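Birkon Grippers: Build Gallery

Aranka Kelemen and Theda Wunderlich built this pair of hand-held grippers between them, partly at home and partly at the Michalík shared workshop. The linkage is Theda's drawing, now at revision 8. Total weight is 500 grams each, without the cable.

Linkage

The first arms were printed too thin and flexed at the tips. The current ones are thicker and pivot on metal pins. We ream the holes by hand after printing and put one drop of oil on each pin.

Shirt folding, November

Cloth is the hardest thing we have tried so far. We work on the bed with two grippers and one long-sleeved top, and practice the sleeves before anything else.
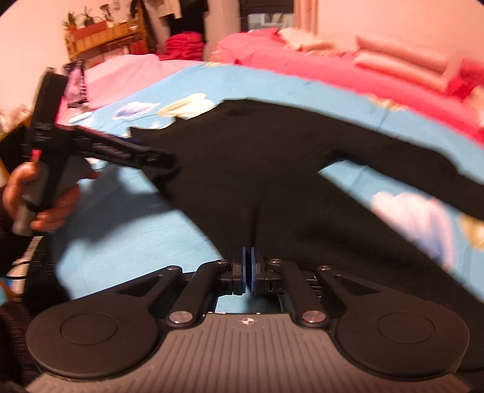

Fingertips

Blue pads are what we use for fabric. Batch 16 of the molding mix was the first one soft enough to pick up a single layer without slipping. Hard pads are still better for boxes and jars.

Parts and files

The parts list has 147 lines, counting screws. Drawings are in the Birkon folder on the workshop server. Ask Theda for the login. Questions about the pads go to Aranka.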